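7/22/20
By Mitsuko Sugawara

Board night is back at Gratstead, and I am so happy to be typing that! We put the white boards out on the tables again after a long gap (the last one was in April), and I'd forgotten how absorbing it is to sit there hunting for the right place for a part. We had 41 sign-ups for 40 spots, so I gave mine up and wandered around being nosy.

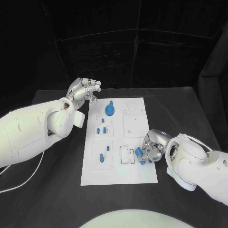 Chie Kubo, assembly boards editor

The blue parts are my favorites, and the rectangular slots are where I always slow down. You think you've got it lined up, you let go, and no, it's a hair off and you start over. Mitsuko swears by doing the slots first. I save them for last, with a cup of tea next to me, and I'm not changing now.

Each round runs 60 minutes, which sounds like plenty until you're in one. The next sign-up sheet goes up at the Kamata desk, so put your name down early if you want a seat near the front.

Recent items
Wundelano swap table: what to bring
Udaveo reading room gets new lamps
Puzzle drive reaches 1,597 pieces
Kamata desk summer hours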